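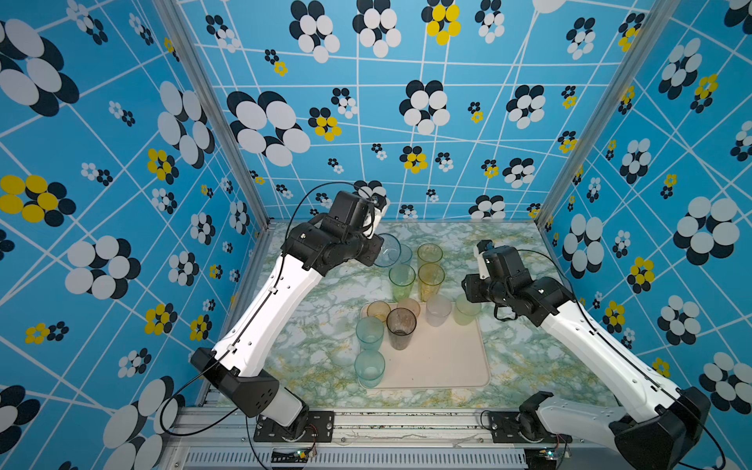
Progress Report to the Sandora Fund: Evening Language Classes in Kalutmont

Prepared by Natália Tavares, with notes from Nuno Cardoso
0 comments | 4 shares

The spring term started in April with 27 adult learners. Most of them work in the Vrabec district and come directly after their shift, so we moved the first lesson to 6:30 p.m. Attendance became better after this change, mainly in the beginner group.

Rhydian Bellis teaches the beginners and Carolina Magalhães teaches the group which prepares for the written test.

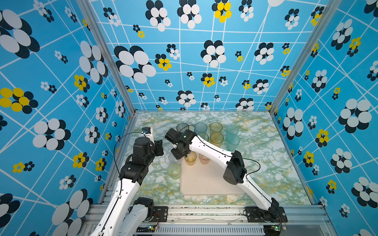 From the grant we have spent 2,000 euros on course books and on the rent of the second classroom. The books for the upper level came late, and for two weeks Carolina worked with copies. We still wait for the final invoice from the printer, Kustex.

One difficulty remains. Learners with small children miss many lessons, and the babysitting which we planned did not start yet. Amândio Ramalho is speaking with the parish school about a room.
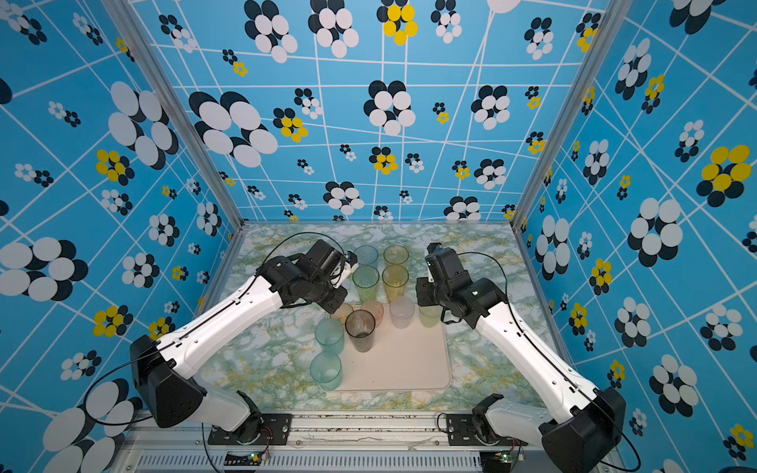
Will the classes continue in summer?
Only the beginner group will continue, for about 10 weeks, with one lesson each week. The other group takes a pause and returns in the fall. We will send the new timetable together with the next report.

2 shares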